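Repair Belongs in the Public Budget
By Tshepo Gumede
27 May 2018

Each January, the town of Nalton approves a line in its budget for the disposal of unwanted household and office equipment. The sum is paid to a contractor, the material is removed by truck, and the matter is not discussed again for a year. It is the view of this office that part of that money should be spent on keeping such goods in use.

The proposal is modest. Residents of Skaklow, our nearest neighbor, have had access to a public repair room for nine years. It is open two evenings a week, and it is funded in the same manner as the library. People bring lamps, sewing machines, radios and computers. Staff help them find the fault and, where a part can be had at a fair price, help them replace it.
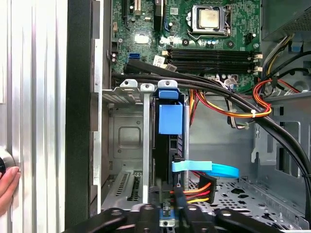 Reading time: 2 minutes

Critics of the idea make a reasonable point. Private repair shops already exist, and a public service should not take their customers. Yet the last general repair shop on Potgieter Street closed five years ago, and the shops that remain deal almost entirely in telephones. A resident with a failed desktop computer or a faulty kettle has few places to go within the town limits.

There is also the question of cost. The Revero Fund has offered to meet the rent of a suitable room for the first two years. The town would be asked to pay for staff hours, insurance and basic tools. Should the room receive about 1,000 items in that period, the council would have a sound record on which to decide whether the service ought to continue.

A town that maintains its roads and roofs accepts that upkeep is a public duty. The same principle can be applied, with care, to the goods that residents have already paid for. We ask the council to include the repair room in its next draft budget and to invite written comment before the vote.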